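2022-05-31

Scaffold, day whatever
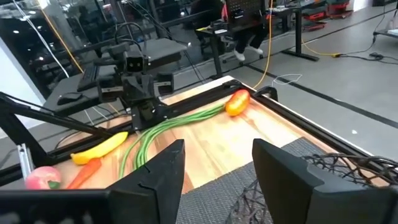
Gray mat, pale table.

The mason from Nogueira came at seven to look at the cornice on the Moltmont side and stayed up there long enough that I made a second pot of coffee. When he came down he had a piece of it in his pocket. He set it on the windowsill like a man returning a borrowed pen and said there was plenty more where that came from.

So we are now repairing the cornice, which was not on the list. The list had the parapet, the two chimneys and the brick under the stair window, where someone long ago patched with hard cement and the old brick has been quietly crumbling around it ever since. The cornice was supposed to be the good part. I told people it was the good part.

Ovia wants 5 weeks to cast the new pieces. Illska will do it faster but in a color they call "warm stone" and I call Band-Aid. I held the sample against the wall at noon and again at four, hoping for better light. It did not improve. Ovia it is, and the scaffold rent goes on through June – I have stopped working out what that costs per day.

They did get the first stretch of parapet repointed. The new lime joints look very white and very pleased with themselves. The mason says they will calm down in a couple of winters. The building is over 100 years old and I suppose it can wait, though it has me to do the worrying.

Rain after supper. Went up to the attic with a flashlight and found the bucket by the north chimney with two inches in it, same as last time. Emptied it, put it back, moved it a little to the left. Still need to call about the flashing. Also the downspout. Also find the key to the side gate, which I had this morning.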